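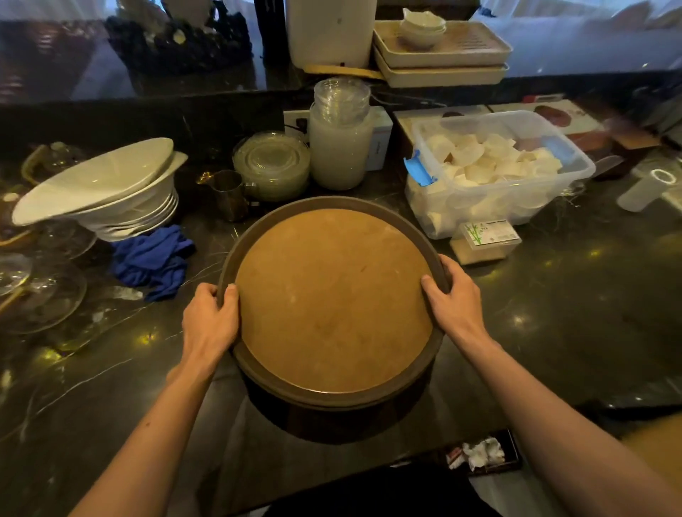

Round trays and oval dishes on the counter.

The service charge that isn't a tip

A reader wrote in last week about a line on her cafe bill that said "hospitality contribution, 4 percent." She asked the person at the register who got it. The answer was "the house." She asked what the house did with it, and that was as far as she got.

I have now seen this line, under different names, at four places in town. Adeyemi calls it a "kitchen fee." Vatby calls it "team support," which sounds lovely until you ask which team. The menu prices haven't moved, and I suppose that's the point. A muffin at the old price plus a fee looks cheaper than a muffin at the new price, right up until you pay.

Annick Hawthorne runs Skamska and charges no fee at all. She raised her prices in November and got two angry emails. "I'd take the emails," she told me. "People can read a price before they order." She also thinks most customers who pay the fee leave a smaller tip, or skip it, believing they've already left one. I can't prove that. I know I've done it myself.
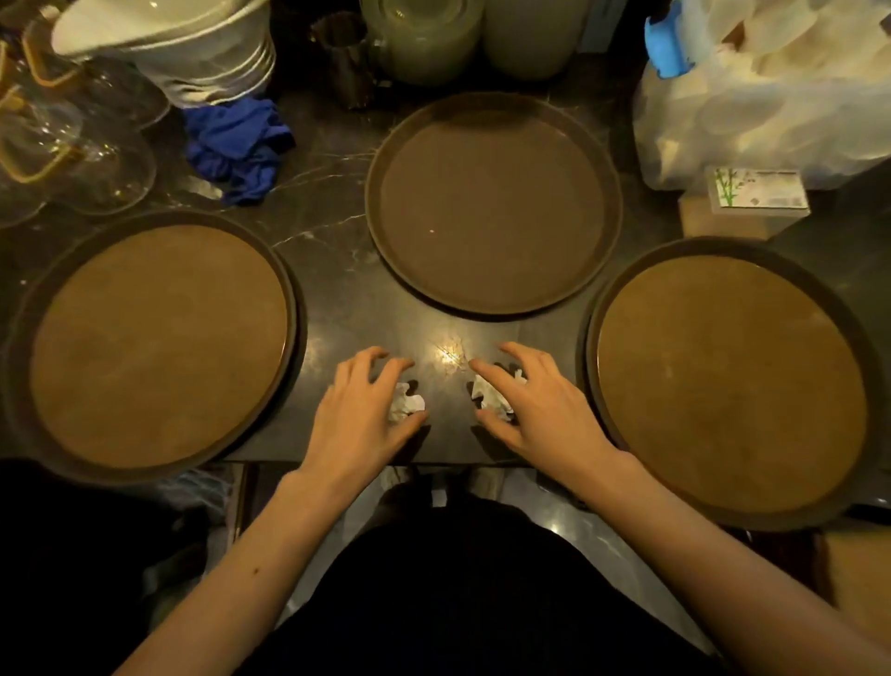

Brown serving trays on dark marble.

The owners' side goes like this: rent is up, milk is up, card companies take their cut, and regulars get touchy about prices. Fine. I believe all of that. What I don't believe is that a separate line in small type is the friendly way to handle it.

Thitima Inthanon, who waited tables for five years and now does the books at Gukard, was more patient with me than I deserved. Gukard does charge a fee, and she says it goes into the wages of everyone on shift - dishwashers included. She offered to show me the sheet, and she did.

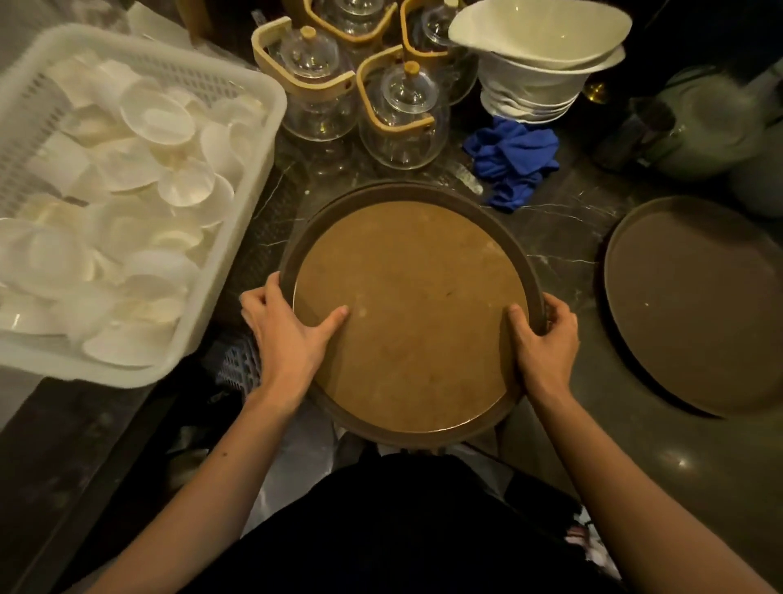
So it can be done properly. But one open ledger doesn't tell me much about the other places, and none of them offered. Until they do, I'd ask two things at the register: does the staff get this, and can I have it taken off? Write and tell me what you hear - especially if the answer is "the house."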